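Folding Fleece and Sweatshirts on the Bed

Posted 2020-06-23 by Diễm Lại in Bedding and Linen

A made bed is a good folding surface if it is cleared to one layer and the piece is kept square to the edge. The method below covers fleece cloths, blankets and sweatshirts. These fabrics share one problem: they spring back, so a fold that has not been pressed opens again on the shelf. 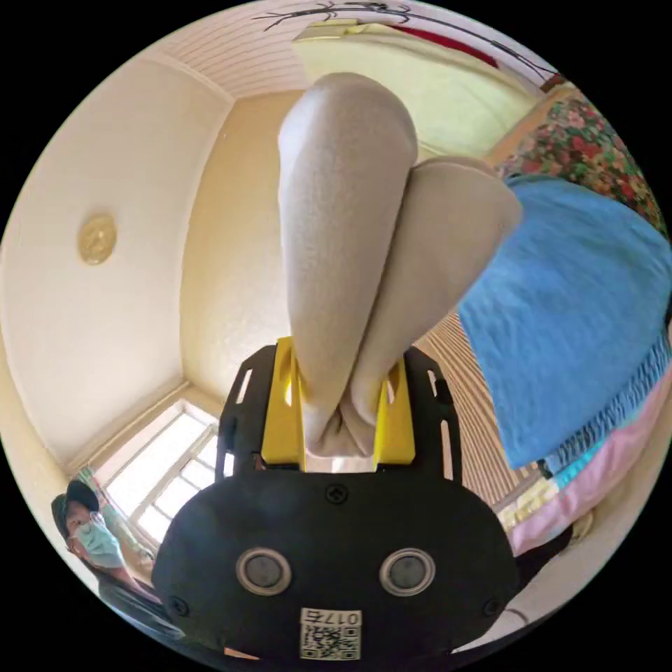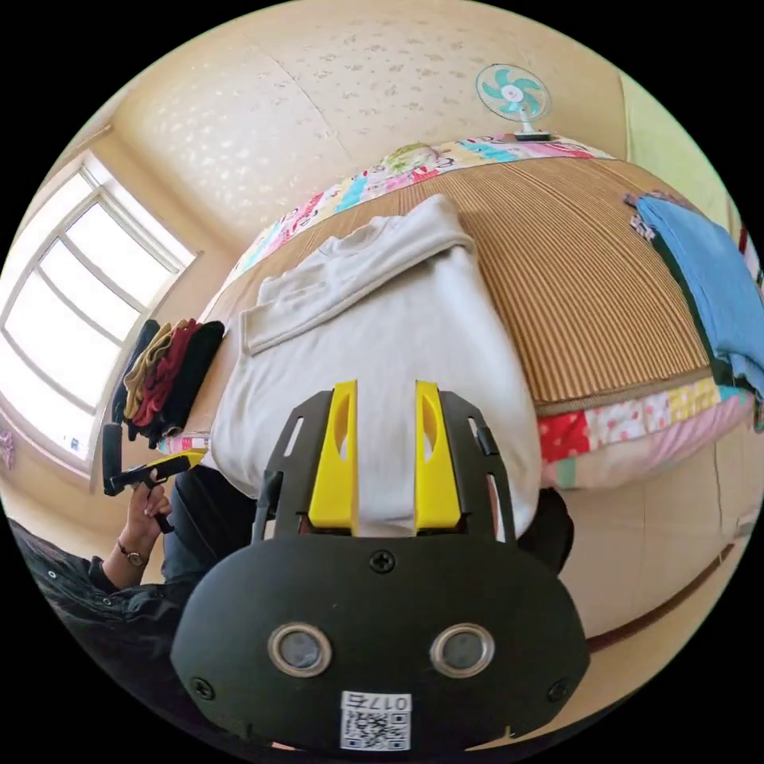 First: beige fleece cloth beside the stacked bedding. Second: off-white sweatshirt, folded on the mat.

What you need

A flat area at least 80 cm wide. A woven mat over the mattress is better than a bare quilt -- the fabric slides on it without dragging the layer underneath. Pull the quilt smooth before you start.

Sweatshirt

1. Lay it face down with the neckline away from you. Smooth from the center out to the side seams.
2. Fold one side in to the middle of the back. Bring the sleeve across the upper part and leave the cuff flat.
3. Repeat on the other side. If the sleeves overlap, shift one down by the width of the cuff to reduce the bulk.
4. Fold the hem up to the shoulder line. Press with the palm for 10 seconds.
5. Turn the piece over and straighten the neckline.

Thick cotton bulges at the fold. Do not force it flat with a second fold. A rough rectangle stacks well enough.

Fleece cloth or small blanket

1. Pick it up by 2 adjacent corners and let it hang until the lower edge is level.
2. Bring the corners together and lay the cloth down with the fold toward you.
3. Fold in half again, then in thirds.
4. Press from the folded edge to the open edge.

If the cloth twists while it is held up, put it down and find the corners again. Pinching it in the middle gives two uneven halves.

Stacking

Quilts go at the bottom, folded to the depth of the shelf. Blankets go next, fleece on top. Keep the folded edges facing out. Sweatshirts get their own pile, no more than five high.

For a Dirnlow shelf, use the wide compartment for quilts. The Aline insert is too shallow for anything thicker than a single fleece. Refold the whole stack in January, when the heavy quilts have been in and out a few times.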